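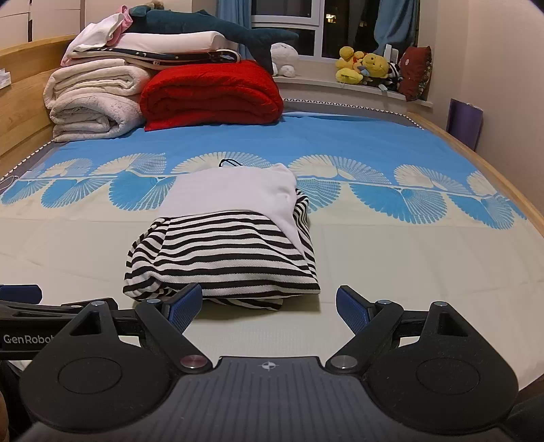 The wording on pad wear is the part Mei-kuen Chang wants changed. Too vague, she says, and everybody will read it their own way.

She was one of the first to comment on the draft handling guide for soft goods that Fleltora put out in March. Eleven pages, plain wording, meant for teams that collect folding and tidying work with hand-held grippers in people's homes. Comments are open for one more round. Then it goes to a vote of the member labs.

What's in it, short version. Fingertip pads get checked before every session and swapped when the texture is worn "to the eye". That is the phrase Chang objects to. She wants a depth, or at least a reference photo printed in the guide. Hongjun Wei, who edited the draft, says a depth figure was in an earlier version and came out after labs complained they had no way to measure it on site. A photo is possible, he said. No promise.

Other points:

Start each fold with the pads open and clear of the cloth. Close on the fabric, never on a strap, cord or loop.

Leave other household stuff where it is. Bedding, toys, bags. If something has to be moved for safety it gets written down and put back after.

Written consent from everyone living in the home, good for one visit only. Bedrooms need their own line on the form.

Curtains and windows – the draft says to agree before starting on whether they stay open, evening sessions included. Some labs wanted a flat rule that they be closed. Didn't make it in.

Sessions capped at 2 hours per operator, with a break in the middle. Wrist strain was the most common complaint in the trial period, according to Wei.

The trial ran out of Oltley and Vamberg and took in 2,866 folding attempts, striped and plain garments both. Of those, 1,227 were set aside for review under the draft's own rules. Mostly for missing paperwork, Wei said, and a smaller share becuase the operator hadn't noted what was moved. He called the number high but useful. Vamberg has since gone to a one-page checklist and says the missing forms have nearly stopped. Oltley still on the old forms.

Cost came up too. Angelovski, the smallest group to send comments, put the extra work at roughly 450 staff hours a year and asked for a lighter version for labs with one or two rigs. Wei says a short form is being written but wont be ready for this round. Chang backs the idea so long as the consent section stays whole.

Still not settled: how long moved-item notes have to be kept, and whether a lab can clear its own sessions or needs someone from outside. The draft says outside. Several comments say that won't work in smaller towns, where the next lab is a half-day drive.

Comments go in through the Fleltora member page, on the form. Emailed ones were accepted last round, not this time. The box closes at 5 p.m. on the last day of the round and the revised text follows after that.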